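Ticket 252: Gataver, Tür schließt nicht bündig, wenn Schuhe im unteren Fach stehen
Produkt: Schrank Gataver, eintürig
Bezugsquelle: Nonden
Kategorie: Möbel / Tür und Rückwand
Eröffnet: Mittwoch, 2. März 2022
Status: gelöst
4 Kommentare

Fehlerbeschreibung

Die Tür des Gataver springt nach dem Zudrücken wieder einen Spalt auf. Der Fehler tritt nur auf, wenn ein Paar Schuhe auf dem Boden des Schranks steht. Bei leerem Fach schließt die Tür ohne Nachdrücken. Der Schrank steht auf einer Tischplatte, die Tür wird am Griff bedient. Testpaar sind weiße Leinenschuhe in Größe 38, ohne eingezogene Schnürsenkel.

Erwartetes Verhalten: Tür liegt bei beladenem Fach am Rahmen an.
Tatsächliches Verhalten: Spalt auf der Griffseite, oben und unten gleich breit.

Bisher geprüft

Scharnierschrauben nachgezogen, keine Änderung. Tischplatte mit der Wasserwaage kontrolliert, in Ordnung. Rahmen diagonal gemessen, kein Verzug feststellbar. Rückwand von hinten angedrückt: Sie gibt in der unteren Hälfte leicht nach und federt zurück.

Kommentar 1 (Kunde)

Nachtrag zur Lage der Schuhe. Stehen sie mit den Spitzen zur Rückwand und werden sie ganz nach hinten geschoben, bleibt der Spalt. Liegt ein Schuh auf der Seite, schließt die Tür in manchen Fällen, in anderen nicht. Eine eindeutige Zuordnung war nicht möglich. Mit einem kürzeren Paar tritt der Fehler nicht auf.

Die Türdämpfer habe ich testweise entfernt und wieder aufgeklebt. Kein Einfluss.

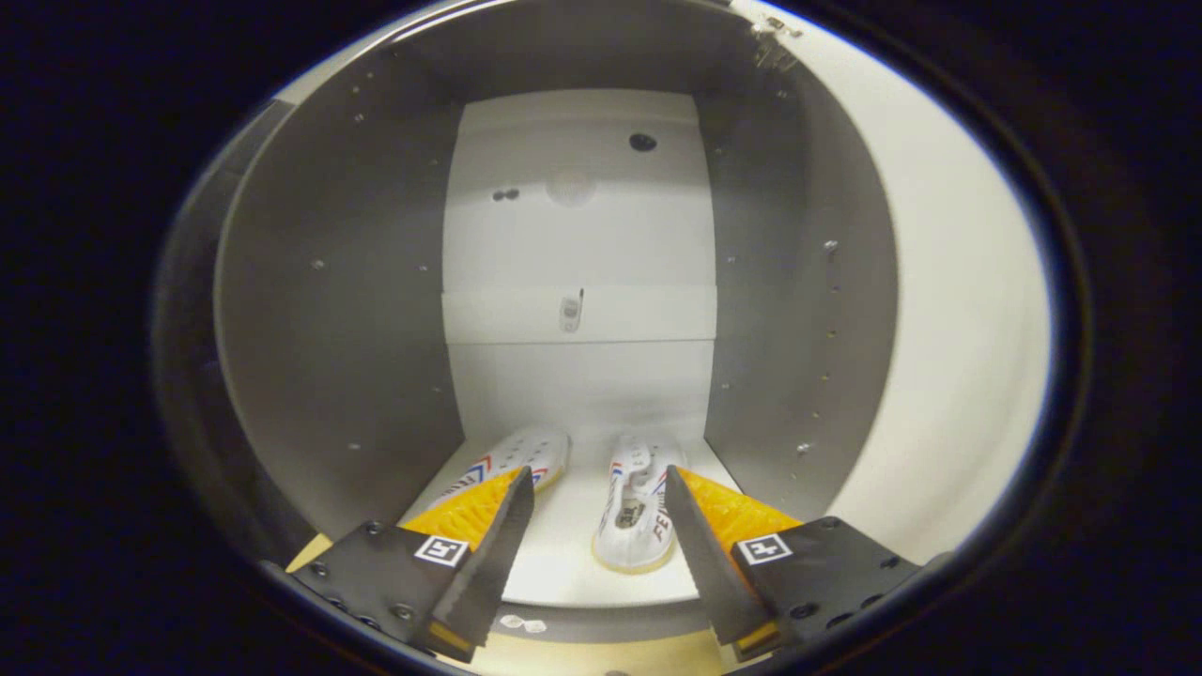 Beide Schuhe nebeneinander auf dem weißen Boden, dahinter die Rückwand mit Naht und Beschlagteil.
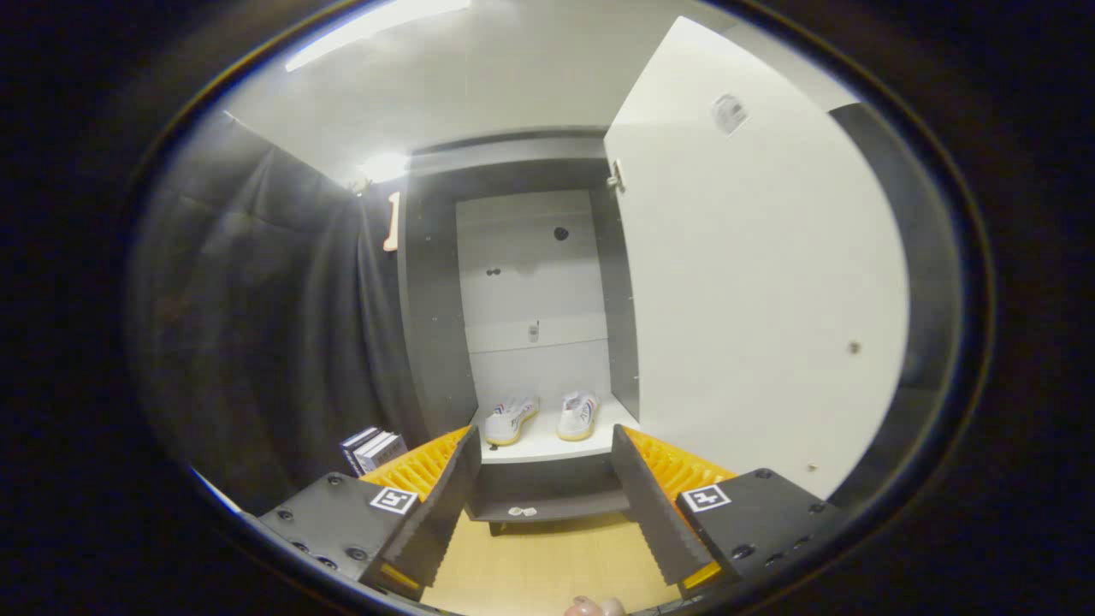

Rückwand mit den waagerechten Nähten, dem runden Loch und den zwei kleineren Löchern. 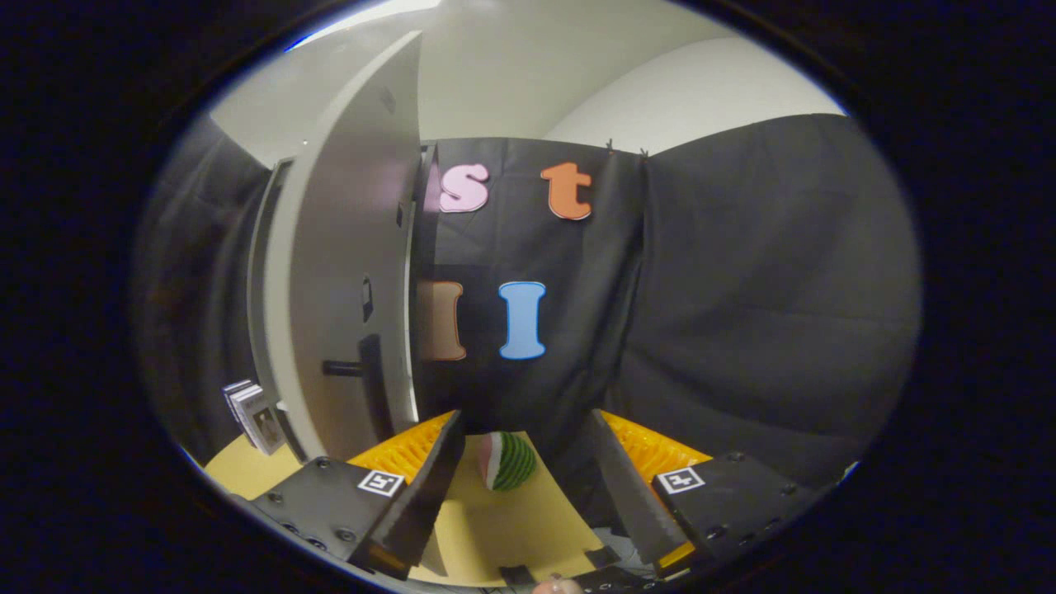
Tür mit Griff, daneben der schwarze Stoff mit den Buchstaben.
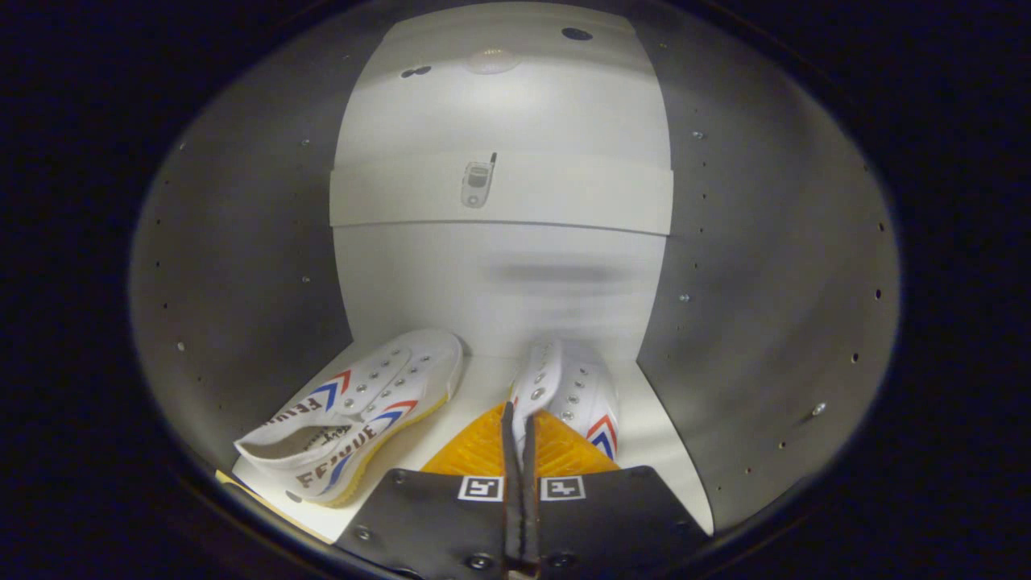
Ein Schuh mit der Spitze nach oben, der andere auf der Seite, Schriftzug FEIYUE lesbar.

Kann man die Rückwand des Gataver ausbauen, ohne den ganzen Schrank zu zerlegen?

Dafür genügt es, die Tür auszuhängen und die Bodenplatte zu lösen. Die Rückwand lässt sich dann nach unten aus der Nut ziehen. Seitenwände und Deckel bleiben verschraubt.

Kommentar 2 (Support Haberkorn)

Nach den Angaben im Ticket ist der untere Teil der Rückwand nicht vollständig in der Nut. Er steht dadurch nach innen vor und verringert die nutzbare Tiefe. Bitte in dieser Reihenfolge vorgehen:

1. Fach ausräumen, Tür aushängen.
2. Die beiden Schrauben der Bodenplatte lösen und die Platte nach vorn herausziehen.
3. Rückwand bis zum Anschlag nach unten führen, Nut aussaugen.
4. Rückwand wieder einschieben. An der Naht darf kein Versatz fühlbar sein.
5. Bodenplatte einsetzen und von Hand anziehen, keinen Akkuschrauber verwenden.
6. Tür einhängen, zuerst ohne Inhalt schließen, danach mit Schuhen.

Das Beschlagteil an der Rückwand bleibt montiert. Falls es beim Einschieben am Boden anstößt, sitzt die Rückwand verkehrt herum.

Kommentar 3 (Kunde)

Schritte 1 bis 6 durchgeführt. In der Nut lag auf der linken Seite ein Span aus der Bohrung. Nach dem Einschieben kein Versatz mehr. Tür schließt bei leerem Fach wie vorher. Mit dem Testpaar, Spitzen nach hinten, liegt sie jetzt ebenfalls an. Schuhe quer auf der Seite: schließt auch.

Offen bleibt ein leichtes Schleifgeräusch an der Unterkante der Tür. Dauer der Arbeiten rund 80 Minuten, davon der größte Teil für die Bodenplatte, deren linke Schraube schwer zugänglich ist. In der Montageanleitung fehlt übrigens der Hinweis, dass die Rückwand eine Ober- und eine Unterseite hat.

Kommentar 4 (Support Haberkorn)

Schleifgeräusch: Höhenverstellung am unteren Scharnier um eine Vierteldrehung nach rechts, danach erneut prüfen. Bleibt das Geräusch bestehen, bitte ein neues Ticket mit Verweis auf dieses anlegen. Der Hinweis zur Einbaulage der Rückwand wurde an die Redaktion der Anleitung weitergegeben. Für das baugleiche Modell Pirkdale gilt dasselbe Vorgehen, dort ist die Bodenplatte allerdings gesteckt und wird ohne Werkzeug angehoben.

Ursache: Span in der Nut, Rückwand unten nicht eingerastet.
Lösung: Nut gereinigt, Rückwand neu eingesetzt.
Ersatzteile: keine.

2 Mal geteilt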